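How to follow the price of heating oil (and order at a sensible moment)

If your home isn't on the gas main, you'll know the feeling. The gauge on the tank has crept down while you were thinking about other things, the evenings are drawing in, and the first supplier you ring quotes you a figure that makes you want to put on another jumper and leave it until spring. I spent years buying oil that way, in a bit of a panic, and I should like to save you from it if I can. You don't need to understand the whole oil market. You need a notebook, a cup of tea and a few minutes now and then.

What you'll need

A reading from your tank
The size of your tank in litres
A notebook or a simple spreadsheet
The numbers of at least 2 suppliers who deliver to your postcode

Step 1: Find out what you use

Start with the tank, because everything else hangs off it. Write down the reading, then do it again at the same point in each month. After one winter you'll have a very fair idea of how quickly the oil goes down when it's cold, and how little you use in summer if it's only heating the water. Our own house gets through roughly 164 litres in a mild winter month, but it's small and the walls are thick, so please don't go by us!

If your gauge is one of those old sight tubes, open the little valve at the bottom, let the level settle and close it again when you've finished. I forgot once and fretted about it all the way to the shops.

Step 2: Learn what moves the price

The price you're quoted is made up of several things piled on top of one another. At the bottom is crude oil, which is sold in dollars, so a weak pound can push your bill up even in a week when the oil itself hasn't budged. Then there's the cost of refining it into kerosene, and that has its own ups and downs (airlines want much the same stuff, so a busy flying season can be felt in your back garden). On top of that come the lorry, the driver, the supplier's margin and the VAT.

You'll hear a good deal on the news about producing countries meeting to agree how much they'll pump. It's worth half an ear. When they agree to hold back, prices tend to rise, and when talks drag on they tend to jump about for a few days. I wouldn't try to outguess any of it - people with far more screens than you or I get it wrong all the time.

Step 3: Keep a price diary

Ask the same suppliers for the same quantity each time. I use Hestumov and Boutros, who both come out to our lane, and I always ask for the price on 500 litres, which is the smallest drop either of them will make. Put down the pence per litre, whether VAT is included, and how soon they could come. Quotes often change during the day, so try to ring at a similar hour.

Don't worry about doing it daily. Once a fortnight is plenty from August until the clocks change, and after a few entries you'll begin to see what's ordinary for your area and what's on the steep side.
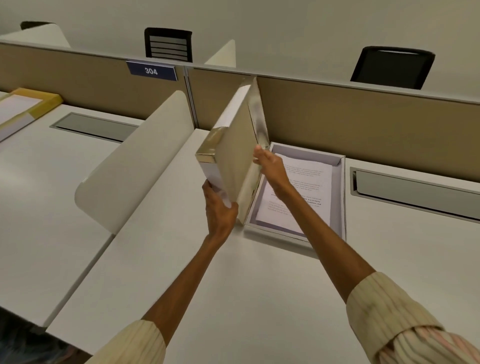
Keep the delivery notes together with the diary, too. They tell you what you were really charged in the end, and I've found it very steadying to look back over a couple of years of them when the headlines are gloomy.

Step 4: Decide on your ordering point

Pick a level on the gauge below which you'll order whatever the price is doing. Ours is 600 litres, and that's cautious, but we get snowed in. Above that level you can afford to wait for a better quote. Below it, just ring and be done with it. Running a tank dry can mean an engineer's visit to bleed the line, and that soon swallows any saving.

Step 5: Ask about sharing a delivery

Several villages near us order together through the Clullard oil club, and the price per litre is usually kinder when the lorry has a few stops close by. You'll still get your own bill. Do ask when the ordering day falls and whether you're tied in once you've said yes, and check that the lorry's hose will reach your tank from the road.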